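Palomino wrist recorder, by Trerndale
In stock. Ships from our Piltska workshop.
Page updated September 16, 2025

I build these things, so let me tell you what the Palomino is for before you scroll down to the price. It records demonstrations. You teleoperate your arm through a task, the Palomino sits at the wrist and films what the fingers are doing, and at the end you have an episode with video, joint positions and grip force all on one clock. Feed enough of those to your policy and it starts to pick the job up. If you've been syncing three separate log files by hand, you already know why I made it (and you have my sympathy!).

What's in the box

Palomino camera head with mounting ring
Clock and trigger module
2 shielded cables, one short, one long
3 adapter plates
Hex key, spare screws, printed quick start

The camera head is small on purpose. My first version was a brick, and every time the arm went near a shelf it clipped something. The current one sits low and looks up along the fingers, so the hand itself takes up a good part of the view. People sometimes ask me to move it back for a cleaner picture. I don't recommend it! A policy learning to grasp needs to know where its own fingers are, and a nice wide shot of the room won't tell it much.

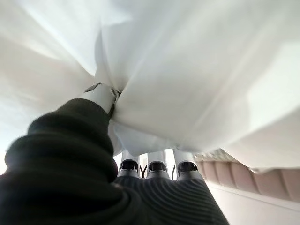 Cloth is the job I get the most email about, and it's the one I test on hardest. A box has the same shape every time you reach for it. A sheet or a curtain has a new one each time you let go, so your dataset has to cover a lot of ground. I look for episodes where the grip point stays readable, with the fabric gathered tight at the fingertips and the folds fanning out from there, because the direction of those folds says a lot about where the weight is hanging. White fabric is the tricky one. With strong light coming through, the upper part goes nearly pure white while the shadowed folds over on the other side keep their detail, and a camera on auto exposure will drift back and forth between the two all through an episode. Lock the exposure before you start. There's a switch for it on the side of the clock module, and I put it there so you can find it with your thumb.

Setting it up

Pick the adapter plate that matches your wrist flange and bolt the ring on. Plug the short cable into the head and the long one into the module. Leave some slack at the wrist, then run the joint through its full range slowly, once, before you do anything at speed. Hands with ribbed covers need extra room — the cover bulges when the wrist bends and it'll push on a plug that sits too close.

The module shows a green light when the clocks agree. Wait for it. I know it's tempting to start early, but the first moments of video won't line up with the joint log and you'll end up trimming them anyway.

Recording

Press the trigger to start an episode and press it again to stop. A long press marks the episode as failed and keeps it. Please don't throw the failures away! Dropped corners and slipped grips are useful if they're labeled, and I've gone digging through the bin for mine more than once.

My own routine is 10 episodes, then a break to look through them. I shake the cloth out between takes and drop it somewhere new. When I skip that step I get lazy and the starting positions all look alike.

Software

Flandesine is the viewer that comes with it. It plays the video next to the joint and force traces, lets you split or tag episodes, and exports to plain folders with one file per stream. No account needed. The next release is planned for October and adds batch tagging, plus a fix for the scroll bar that jumps (sorry about that one).

Good to know

The Palomino doesn't measure force itself. It reads it from your hand's controller, so if your hand doesn't report force, that trace stays blank.
It isn't sealed. Keep it away from sinks and steam.
The lens scratches if you wipe it with a paper towel. Use a lens cloth.

Returns are fine within the period on your invoice, as long as the adapter plates come back too. If you're not sure which plate fits, send me the flange drawing before you order and I'll check it against mine.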